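Gelent Two-Slot Toaster: Review After Long-Term Use

Friday, October 23, 2020

The Gelent two-slot has been on our test table since May. It replaced an older Lewis four-slot that took up too much room for a household that rarely toasts more than two slices at a time. This review covers browning consistency, bread handling, cleaning and placement. It was bought at retail.

Construction

The top is a bright metal surround with the two slots running lengthwise. The body is silver, and a line of small vent holes crosses the front face. Fit is good at the seam between top and body. The lever has a short travel and latches with a firm click. There is some lateral play in the lever, and it has neither improved nor worsened over the test period.

The bright top shows fingerprints. A microfiber cloth removes them dry. Abrasive pads should be kept away from it; ours has one hairline scratch from a careless wipe in the first week.

Browning

All tests used the same supermarket white sandwich loaf, one day old, stored at room temperature. Setting 2 gives a light golden face. Setting 3 gives a darker face with a brown edge and is the setting we use most. The difference between the two is larger than the dial suggests, and a half step would be useful. The dial does turn between the marks, but the result there was not repeatable.

At setting 3 a single slice took 90 seconds from a cold start. A second slice loaded immediately afterward came out darker at the same setting. Waiting a few minutes between cycles reduces the effect without removing it. The Lewis had the same fault to a greater degree.

Side-to-side evenness is acceptable. The face toward the center of the toaster browns slightly more when only one slot is loaded. Rye and other dense loaves need two cycles at setting 2. Frozen bread works with the defrost button, though the center stays softer than the edges.

Bread handling

Wire guards hold the slice centered, and thin slices do not lean against the elements. Lift height is adequate for sandwich bread. Short items such as English muffins stop below the rim, and there is no high-lift position. Unplug the unit before reaching in for one of these.

The metal top gets hot enough during consecutive cycles that it should not be touched. We keep a Studilero quilted mitt next to the toaster for moving the unit between batches. It is too bulky for picking up toast, but adequate for everything else. The hanging loop is sewn into the cuff and has held. The plate is a ridged cream-colored one from Ploldale, wide enough for a slice to lie flat. Crumbs collect in the ridges and need a brush.

Test table: toaster, mitt and plate.

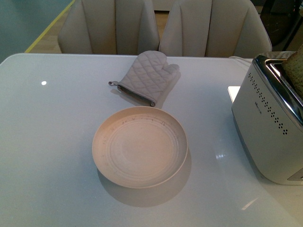
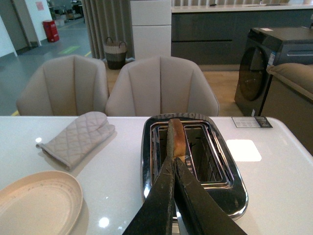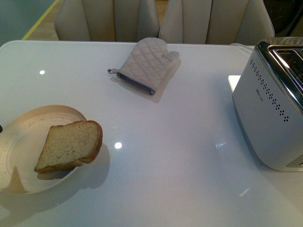 Cleaning

The crumb tray slides out from the back. It is shallow and should be emptied weekly under regular use. Seeds from coated loaves tend to miss the tray and lodge under the guards, where they scorch on the next cycle. Turning the unplugged, cooled toaster upside down over a sink clears most of them.

After 200 cycles the elements showed no visible change and the timer was still consistent with the first week. The browning dial had loosened slightly on its shaft and was pressed back on by hand. It has since stayed in place.

Placement

The feet grip well on a glossy tabletop and the unit does not creep when the lever is pressed. The cord is short. On a dining table it will probably need an extension, and the cord should be routed so that it does not cross a seat. Leave clear space above the slots and do not run it under a shelf.

Compared with the Lewis

The Lewis has wider slots and a high-lift lever. The Gelent is more even across the face of the slice, drifts less between batches and is easier to empty. Bagel users should stay with the Lewis. For sliced bread the Gelent is the better unit, with the reservation about the gap between settings 2 and 3.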